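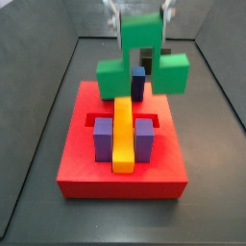

The owner of Gostero, a small shop that makes wooden puzzles, did not set out to run a business. She was a bookkeeper for most of her working life and cut her first puzzle as a birthday gift for her father.

"He had it apart in a minute and then it sat in pieces on the kitchen table until November," she said. "I thought, well, I can make a better one than that."

She now sells 70 designs. The smallest has three pieces and the largest has 757, and she admits that the big one is mostly bought by people who want to own it. "I get letters asking how to put it back together. I send the sheet. I don't hear from them again."

Most of the work is sanding. A joint that slides well in winter can stick in summer, so she cuts everything a little loose and lets the pieces rest on a rack before the final fit. She buys her maple from Toivonen, a sawmill two counties over, and has never found another yard that dries it as evenly.

Asked what makes a puzzle hard, she took a while to answer. "People think it's the number of pieces. The Skuteck has 8, and that's the one that comes back to me in a bag." The Skuteck, her best seller, needs two pieces moved at the same time -- something most people never try.

She turned down an order for 1,000 of them last year. The buyer wanted them in six weeks and wanted them cheaper. "I'd have had to hire, and then I'd be a bookkeeper again."

She works from early morning until two in the afternoon, then answers mail. Her next design, the Prindinico, has been on the bench since spring. It comes apart fine, she said, but she has not settled on how it should go back together.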